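Hamburger assembly

Hamburger assembly is the last step in the preparation of a hamburger, in which the bun, the patty and the other ingredients are put together in a fixed or chosen order. It is done by hand in homes, canteens and restaurants. The work usually takes less than a minute, but the arrangement of the ingredients before it begins has a large influence on the speed and on the cleanliness of the result.

Terms

The lower half of the bun is called the bottom bun or heel, and the upper half is called the crown. The inner surface of each half is the cut side. Many cooks toast the cut side before assembly, so that the bread takes up less juice from the meat. The crown is often covered with sesame seeds. Everything placed between the two halves is called the filling, although in some kitchens this word is used only for the vegetables and the sauce.

Work area

The place where the burger is built is normally kept in the middle, with the ingredients within reach of both hands. A flat tray lined with paper is common, as the paper can be changed between orders and may also serve as the wrapper. Containers are placed on the sides and behind the tray. Clear containers have the advantage that the cook can see from the side how much is left. Ingredients which are used one after the other, such as cheese and lettuce, can share one container if they do not wet each other.

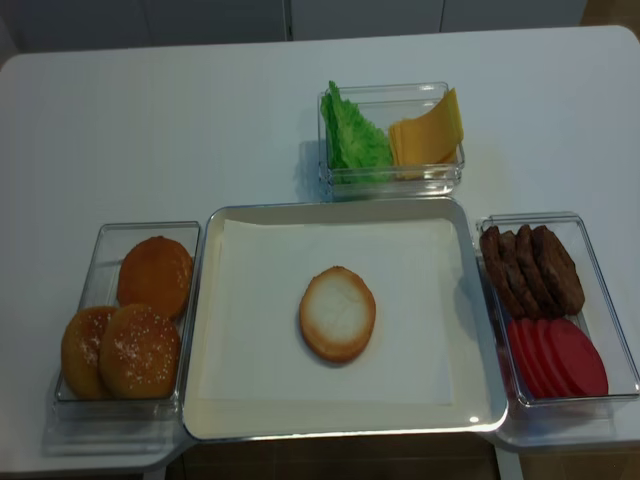
Bottom bun on a paper-lined tray, with sesame buns, lettuce, cheese slices and patties in clear containers.

Patties may be kept flat in a stack or standing on edge in a row. The second way makes it easier to take a single patty, but it is suitable only for patties which are firm enough to hold their shape. Cheese slices have a similar problem, because they stick together when they become warm.

Order of layers

There is no single accepted order. In the most usual one, the patty is laid on the bottom bun, then the cheese, then the lettuce, and the crown closes the burger. Cheese placed directly on a hot patty softens and helps to hold the upper layers. Some cooks prefer to put lettuce under the patty, where it protects the bread from juice. The canteen handbook by Henk Dewulf and Erasto Kombo calls these two methods "leaf above" and "leaf below", and recommends the second for burgers that will be carried away. The names are not widely used outside the schools where the handbook is read.

Sauce is spread on the cut side of one or both halves. When tomato or onion is used, it is generally placed next to the lettuce.

See also

Bun
Cheeseburger
Sandwich
Mise en place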